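January, notebook, counter display

4:10 pm. Hatem Badawi wants my view on the tiered stand before we order more for the Welta counters. My view is that I'm not sold, and I'd like it written down before the enthusiasm gets any further.

The claim in the Jarkora leaflet is that stepped shelves make people pick up 182 more items per 2,000 visitors than a flat tray does. No word on which items, what sort of shop, or what the flat tray looked like. Could have been a baking sheet for all we know. I asked Zaki (the supplier, they just resell it) for the original numbers and got the same leaflet back as an attachment.

So, our own try. Clear acrylic stand, three steps, set on the brown tabletop at a diagonal because Hatem says straight-on looks like a pharmacy. Stock is whatever was in the snack drawer plus a few cartons from the shelf. Mixed sizes on purpose. Anybody can make a stand look good with matching boxes. 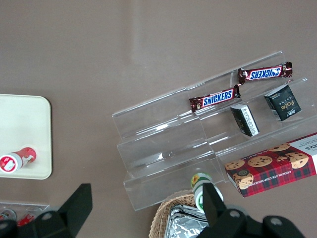

Chocolate bars are the easy case. They're light, they lie flat on a ledge, and you can read the name from across the table. But which way up they go matters more than I expected. With one Snickers upside down and the next one right way up, my eye goes to the mismatch and stays there. If we do this in a real shop, somebody has to face the stock, and the leaflet has nothing on the time for that.

Small black cartons: not convinced at all. Gold script on black is hard to read unless you're close, and a box propped on the back panel at a tilt looks like a return. The chocolate chip shortbread does better. Red plaid on the lowest tier, big plain capitals, no help needed from any stand. I suspect it would do as well on a bare table, and that's the comparison Jarkora should have made.

Also the acrylic picks up light along every edge. Hatem calls it crisp. I call it more lines to look at that aren't for sale.

Proposal: 5 rounds on the stand, 5 flat on the table, same stock both times, people from the Ukar office who haven't heard either of us talk about it. Ask them to name what they remember after they walk away. Hatem thinks that's too few to show anything. Agreed, but it's still more than the leaflet shows.

To do: face all labels the same way before round one. Decide whether cans belong on a step or in front. Ask Zaki what happens to the price if we send one back.

No order until the rounds are done.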